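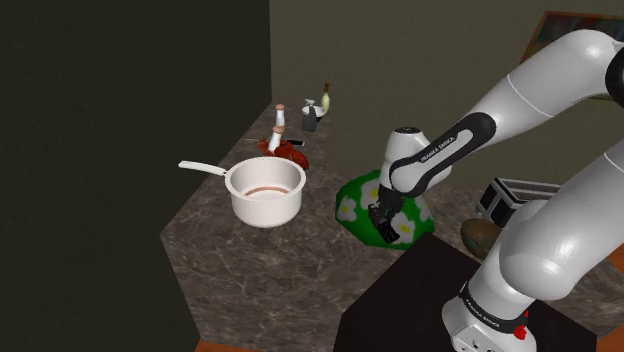 Search this site
Enter keywords
Go

Zilcombe branch line: the goods yard is being relaid

August 6, 2018

Members who visited the clubroom in April will remember that the goods yard at Zilcombe had become hard to use. Wagons were coming off at the second turnout, the coal road had a dead section near the buffer stop, and the baseboard joint beside the signal box had opened up enough to see from the public side of the barrier. We decided then to lift the whole yard instead of patching it for another season. The work is now well under way and this is a note on where it stands.

All the old track has been lifted between the station throat and the cattle dock. It was laid with a mixture of code 100 and code 75 rail by different people over a long period, with filed-down joiners between the two, and most of the derailments were at those joints. The new yard is code 75 throughout. We have kept the same plan except for the headshunt, which is now longer by the length of two wagons. A small tank engine and six wagons can run round without fouling the main line, which was never possible before.

The baseboard joint has been fitted with brass pattern-maker's dowels and the old bolts have gone. The two boards now line up each time they are put together. The rails are soldered to copper-clad sleepers on either side of the joint and were cut through afterwards with a slitting disc. Please do not lift either board by the rails or by the edge of the platform. There are hand holes in the end frames.

Point control is by servo on the seven turnouts in the yard. The old solenoid motors on the main line stay for now, as they work well and there are spares in the cupboard. The lever frame has been rewired to suit both types. Levers 4 and 9 are spare and painted white.

The wiring under the yard has been replaced. Every length of rail has its own dropper, in red for the rear rail and black for the front, and the bus runs the full length of the boards in heavier cable. The layout remains switchable between DC and DCC. The switch is on the back of the control panel under a hinged cover and must only be moved with the power off.

Costs so far are £393, mainly track and servos. The sale of surplus stock in April raised more than £700, so the yard is paid for and the balance will go towards ballast, static grass and a new fascia. We still have some of the lifted code 100 track. It is free to members who want it for a fiddle yard or a garden shed layout, and it is in the long box under the window.

Scenery comes next. The backscene behind the yard will be kept, but the coal merchant's office and the weighbridge hut are being rebuilt because the card had warped. The goods shed is sound and only needs new gutters and a repaint. The road surface will be filler over cork, brought up level with the rail tops, so that the lorries no longer sit below the track. Ballast will be the finer grade of grey with ash in the yard itself. Anyone ballasting should use diluted glue from a dropper and leave it overnight, and keep it well clear of the point blades.

Once the yard is in use we will go back to the timetable. The present one has 59 moves and takes most of an afternoon to complete. A shorter version of 50 moves is being tried out for exhibitions, leaving out the second milk train and the afternoon Gimgate railcar. The pick-up goods will now shunt the yard in both directions. Wagon cards will be reissued, so please hand in any that have gone home in pockets.

The layout is booked for the Gimgate show and needs to be running reliably before then. Couplings on all club wagons will be checked against the height gauge. Members bringing their own stock should check back-to-back measurements too, as the new turnouts are less forgiving of older wheels than the ones they replace.

Comments

branchlineterminus
Good to see the headshunt made longer. I gave up trying to run round the pick-up with the pannier years ago. Is the cattle dock siding staying the same length?

Dhillon
Yes, same length, it holds three cattle wagons and a brake.

wagonworks_oo
Could I have two or three yards of the old code 100 please? I'll collect on the next club night.

Drevard
What glue mix did you use on the last section? Mine dried with a shine on it and I had to paint over the lot.

branchlineterminus
I use one part PVA to three of water with a drop of washing up liquid. Matt medium if you don't like the shine but it costs more.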